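Fixing a padded top to a wooden block

A small block with a flat pad on top gives a stable raised surface for light objects on a bench. The method below suits any block with a sound, square top face.

1. Check the top face with a straightedge in both directions and along each diagonal. Sand with 90 grit until no light shows under the edge, then finish with 120.

2. Brush off the dust and wipe the wood with a barely damp cloth. Leave it for 2 hours.

3. Lay the pad face down on a cutting mat and mark it from the block itself, holding the pencil upright. Cut just outside the line using a new blade and a steel rule.

4. Spread a thin, even coat of contact adhesive on both faces and wait until it is touch dry. Line up one edge first, then lower the pad slowly towards the opposite side, pressing out air as it goes down.
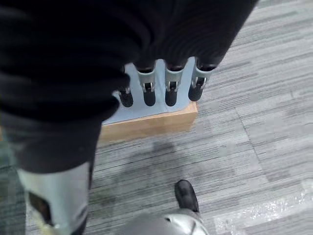 Light blue pad on a wooden block, front face and right corner.

5. Weight the pad evenly under a flat board overnight. Trim any overhang flush with the wood, cutting downwards.

Leave the front face bare if the grain is to show. A coat of clear wax can be added after trimming, but keep it off the pad, as most soft sheet materials will stain. If a corner lifts later, work a little fresh adhesive underneath with a cocktail stick and weight it again.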